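Waiting for the Robot to Put the Toys Away

A magazine feature

By ten in the morning at the Durken lab, the arm has been asked to tidy a table 134 times since the previous afternoon. I have been asked to tidy one for most of my adult life, so I came in feeling we had something to talk about.

The lab occupies the upper floor of a former button factory, and it smells of coffee and warm electronics. The company has one product in the works, a household arm called Tuvitz, and one ambition for it this year, which is that it should be able to clear up after a child. Cooking has been shelved. Laundry was tried for a whole winter and is now mentioned in the tone people use for a former brother-in-law.

"Everybody wants folding," says Antonina Pylypenko, who runs the manipulation team. "I did a survey. Folding, then dishes, then picking things up off the floor. So we are working on number three, on a table, with no floor."

It sounds like a modest goal until you watch somebody attempt it. Machines have been lifting car doors for decades, and they do it beautifully, because a car door turns up in the same place every time and has the same shape it had yesterday. A stuffed animal offers no such guarantees. Squeeze it and it becomes a different object. Take it by the middle and it may come along, or it may roll over and show you its other side. Set two of them together and you have a pile, and a pile is where a good deal of robotics funding has gone to lie down.
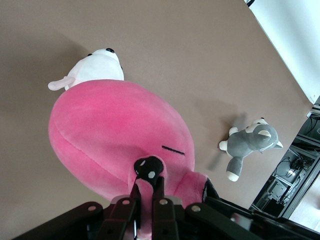 Pylypenko's team keeps score on a whiteboard. A pickup counts if the toy leaves the table and gets to the bin. It doesn't count if the toy leaves the table and gets to Loïc Langlois, the engineer who sits nearest, though he says he has stopped flinching. Of the 134 attempts on the board that morning, 126 had been single toys with plenty of space around them, and the arm did well on those. The other eight were piles. I was shown the single toys first.

What the machine does with a lone toy is impressive for as long as you remember how hard it is. The arm comes down, thinks, adjusts, thinks again, and closes its fingers with the care of someone picking up a stranger's phone. Then up, across, and into the bin. I timed one at 100 seconds. My niece, who is four, can empty an entire shelf in less, although she works in the opposite direction.

With piles, the trouble starts before anything moves. The software has to decide where one animal stops and the next begins, and it has to do this when one is lying in front of another and hiding most of it. People do this without noticing. We see a head sticking up and supply the rest of the body free of charge. The arm sees a head and has to consider the possibility that a head is all there is.

Then come the limbs. "A limb looks like a handle," Langlois told me. "It is the most natural thing in the world to grab. And then you have the limb, and the rest of the animal has its own opinion." He would like it to go for the body. The arm, having learned from thousands of grabs made by people, many of whom evidently drag their toys about by the arms, goes for the limb about as often as my niece does.

Durken has company in all this. Navickas, two towns over, is teaching a machine to load dishwashers and has moved, wisely, to plastic plates. Droson went the other way and sells to warehouses, where it has a robot that packs soft goods into cartons at a respectable clip, provided a person lays the goods out flat first. I asked the Droson salesman whether the person could put them in the carton while they were at it. He said I would be surprised how often that came up.

The target price for Tuvitz is 2000 dollars, a figure Pylypenko gives quickly and then looks out of the window. She thinks a decent toy-tidier is a few years off. A version that does the floor will take longer, stairs longer still, and she won't discuss what happens if there is a dog.

In the afternoon they ran one more pile for me. The fingers lowered, stopped, backed off an inch and stopped again. Langlois moved his coffee. I had a train to catch at five, and when I left, the arm was still making up its mind.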